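I own up to 82 toiletries, and I blame the shelf. Give a person an open shelf and she will fill it, usually from the hotel.
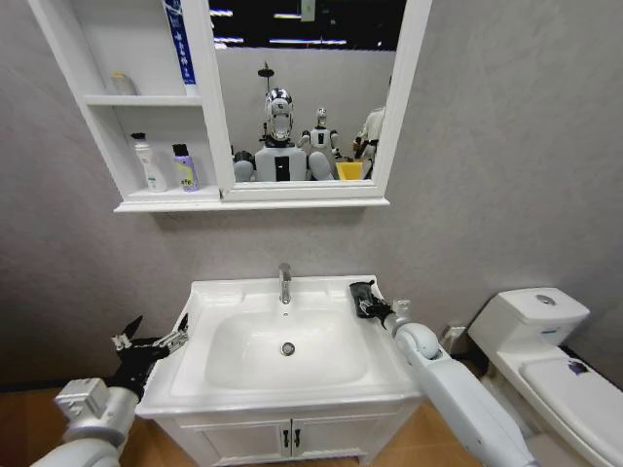

My friend Zdenka Kovačević keeps hers behind doors and thinks mine is showing off. She may have a point. A pump bottle beside a purple one with a black cap looks like a decision, even when both came home from the sale bin at Dollum on a Wednesday. Behind a door they'd just be clutter.

The sink is another matter. Whatever lands there stays until company comes.

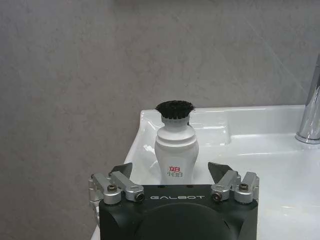

*Shoe cleaner, bristles up, by the sink.*

I've moved mine to the hall twice since November. It comes back.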